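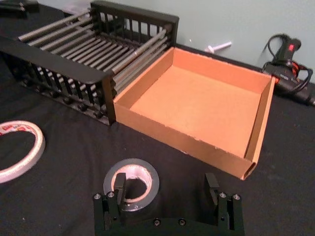
About Rornilus

We teach robot arms to do small, fiddly jobs by doing the jobs ourselves, over and over, with the arm in our hands. Rornilus is a small company on the second floor of the old Gunetham building, and if you walk in on a normal morning you'll find people picking things up, putting them down again and being very particular about how it went. We love this work!

What we do

A learning system needs examples before it can do anything useful, and somebody has to make them. That's us. One of our operators guides the arm through a task from start to finish (lift the roll of tape, carry it over, lower it into the cardboard tray, let go) while the wrist camera and the joints record everything. One run through is one example. Then the table gets rearranged and we go again.

We work mostly with workshop and household things: duct tape, double-sided tape, racks, boxes, a glue gun with its cord going every which way. Cords are wonderful, by the way. They never lie the same way two times running, and a system that has only ever seen a neatly coiled one will be lost the first time it meets a real workbench. So we leave them messy. Racks are another favorite of ours, all those thin rods side by side, and a gripper that has to come in at just the right angle to get anything between them.

We have recorded more than 4,000 examples so far, across 58 different tasks, and every one of them was watched back by a person before it went out the door.

How we started

Sibel Coşkun and Oğuzhan Değirmenci met while working on packing equipment at Hemura. The machines there were fast and strong and did the same thing all day long, and the two of them kept talking at lunch about the jobs the machines couldn't touch, the ones where nothing is ever quite in the same spot. They rented a single room, put up one table and one arm, and spent their first month trying to get good recordings of a roll of tape being set down flat. Most of those recordings were terrible. Sibel still has them, and new operators get to watch a few in their first week, which everyone seems to enjoy more than the safety talk.

We now have 3 recording rooms, each with its own arm, table and wall color. The black cloth on the tables was Oğuzhan's idea. It picks up lint like you wouldn't believe, and we keep it anyway, lint included.

The people

Sibel Coşkun runs the company and writes most of the task lists. She has strong opinions about the word "place" as opposed to "drop," and our labels are better for it.

Oğuzhan Değirmenci builds and repairs the arms and grippers. If a finger needs a new mounting block, he's the one making it.

Kevser Karaca leads the operators. She has the smoothest hands in the building and can put a thin-handled object into a narrow slot on the first pass, then show you how to do it too.

Desta Hadgu checks the recordings. She looks for late starts, bumped tables, missed grasps and labels that don't match what happened. A failed grasp isn't thrown away if the operator recovered from it; Desta marks it and it goes in with the rest, and those are some of the most useful examples we make.

Odair Coutinho takes care of the files, the storage and the people we deliver to. Write to him if you'd like to know what format your data will come in.

A day in the recording rooms

Operators work in sessions of 20 examples, then take a break and swap tables. Guiding an arm takes real attention, and tired hands make jerky recordings. Before each session the operator moves the objects around, turns them, and sometimes adds something that has no part in the task at all. We change the lights as well. In the afternoon everyone sits down together for what we call Sakai (it was the name of our first arm, and it stuck to the meeting after the arm was retired), where we play back a handful of the day's recordings and talk them over. People get quite excited about a good grasp.

Working with us

We take on tasks from labs, from makers of robot arms, and from small workshops that have one annoying job they'd love some help with. Send us the objects if you can, scuffed and used ones especially. We'll set up a table, record a short trial set and send it over for you to look at before anything bigger gets planned.

We're also glad to have visitors. Send a note first so we can time it between sessions, and expect to be handed the controls and asked to pick up a roll of tape.

Page updated 19 April 2025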